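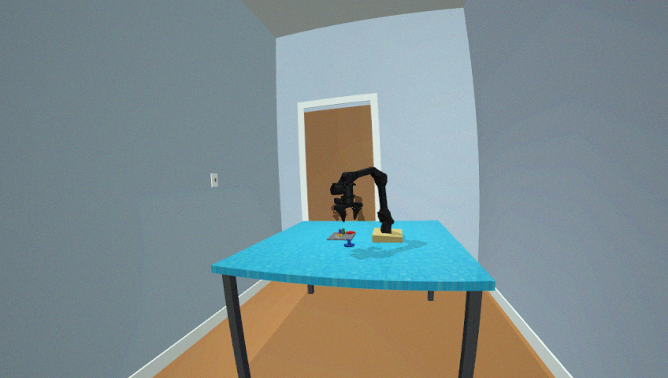
kmerrick
Disagree with the first post. A penetrating oil won't build a film on a tabletop that gets wiped down every day. Two-part waterborne poly, three coats, sand with 200 between the first and second. Leave it alone for a week before anything heavy goes on it.

D_Whitelaw
A week is conservative. The Bartoš sheet gives 9 hours to recoat and doesn't list a full cure at all, so where does the week come from?

kmerrick
From pulling mugs off tops at day three and taking finish with them. Recoat time and cure time are separate numbers.

Benedetta L.
Is the color coat milk paint or acrylic? I had a turquoise go noticeably green under oil-based poly. Waterborne stayed true. Over milk paint I would seal with dewaxed shellac first or the pigment drags into the brush and you get streaks.

quinlan_c
Acrylic, Kumosum satin base, tinted at the store. No shellac so far.

Benedetta L.
Then skip it. Scuff, vacuum, tack with a damp cloth, topcoat.

D_Whitelaw
Still think hardwax oil is fine here. You can spot-repair it. With poly you end up sanding the whole top.

kmerrick
Over bare wood, yes. Over acrylic there is nothing for it to soak into. It sits there and stays gummy.

D_Whitelaw
Fair on the acrylic. I missed that part.

quinlan_c
Going with the waterborne. Foam roller or brush for the first coat?

Benedetta L.
Brush, synthetic. Roller leaves bubbles on a top that long.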